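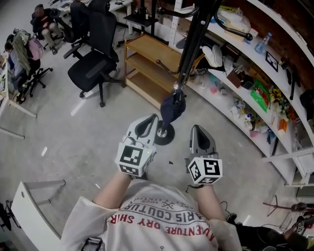 *Hirkarar grippers in use, one in each hand, at a floor stand with a navy fabric cover bunched around its pole.*

# Hirkarar Handheld Gripper Pair

**Supplier:** Clasteo
**Order number:** 2669
**Sold as:** left and right gripper, matched set
**Page updated:** 26 Jun 2024

The Hirkarar pair lets the people who already do a job record how it's done, so a two-arm robot can be trained on it later. The worker holds a gripper in each hand and does the task with the finger pads in place of fingers. A camera worn on the head records the work, and the marker patterns on the gripper bases give the software the position of each hand. There is no robot in the room during recording, and no safety fence to set up.

Most customers start with jobs that are awkward to program: pulling a cover down over a pole, folding, bagging, putting mixed items back on a shelf. Soft material is the usual reason they call us. It bunches and slides, and it never sits the same way from one attempt to the next.

## What's in the set

- Left and right gripper, pale gray, with dark pointed finger pads
- Marker cube at the base of each gripper
- Cable
- Spare finger pads
- Printed setup card and a cleaning cloth for the markers

The head camera and the recording computer are ordered separately. If you already own a head camera, send us the model before you order and we'll tell you if it works with the current software.

## Using it on the floor

Recording can be done in an ordinary office or stockroom. Clear enough space to walk around the item you're handling, put on the camera, and run the start check. The check takes 10 seconds. Hold both grippers in front of you with the marker cubes facing the camera until you hear the tone.

Some habits make for better recordings:

- Keep the cubes in view. If a sleeve or a fold of cloth covers one, the software marks that stretch as lost.
- Close the grippers fully on fabric. A half grip looks fine to you and reads badly later.
- Work at your own pace. Slowing down on purpose gives the robot a strange rhythm to copy.
- If you drop something, pick it up and carry on. Recoveries are useful.
- Stop when your wrists get tired.

On that last point, we recommend a limit of 42 minutes of recording per person per shift, with breaks inside that time. The grippers aren't heavy, but pinching with them uses the thumb and forearm more than bare-handed work does. Rotate people if you can.

## What changes for staff

We get asked about this more than about the hardware, usually by the people who will be holding it.

At Stirkerthorpe, where covers are fitted to display stands before they go out, recording was added to two existing jobs. The fitters were taken off fitting for part of the day and the hours were made up by moving the packing start later. Nobody's pay grade changed in the first stage. The site did write a new job title for people who record and check sessions, and the fitters were offered it first.

Man-lok Pan runs the fitting area there. "The first week was slower than I'd planned for," he told us. "You're good at a job with your hands and then you're clumsy at it again. I'd tell people to leave the schedule light and let everyone have a go before picking who does it."

He also asked for something we now include with every set – a plain sheet that tells staff what is recorded, where it's stored and who can watch it. A head camera picks up desks, coworkers and personal belongings along with the task. Go through the sheet with everyone who works nearby, including people who never touch the grippers, and agree on the answers before the first session.

Tasks recorded this way still need people afterward. Someone has to load the items, deal with the odd ones and decide if the result is good enough to ship. How many hours that takes depends on the task, and we won't quote a number before seeing it.

## Care

Wipe the marker cubes with the dry cloth before each session. Don't use solvent or put tape over the printed patterns. A scratched or lifting marker should be replaced; guessing its position with a worn pattern will spoil a whole set of recordings.

Finger pads wear at the tips. Change both pads on a gripper together, then run the start check again. Store the grippers open, with nothing resting on the pads, and coil the cable loosely.

## Works with

- Clasteo recording software, current version
- Tsai two-arm bench, with the matching finger pads fitted
- Other arms by request; send us a drawing of the tool mount

## Ordering

Quote order number 2669. Sets are matched at the factory, so a single left or right gripper is sold only as a replacement, and we'll need the serial number of the one you're keeping. Training for up to 10 people can be added to any first order. It takes half a day at your own site, using your own items, and the person who schedules the work should be there too.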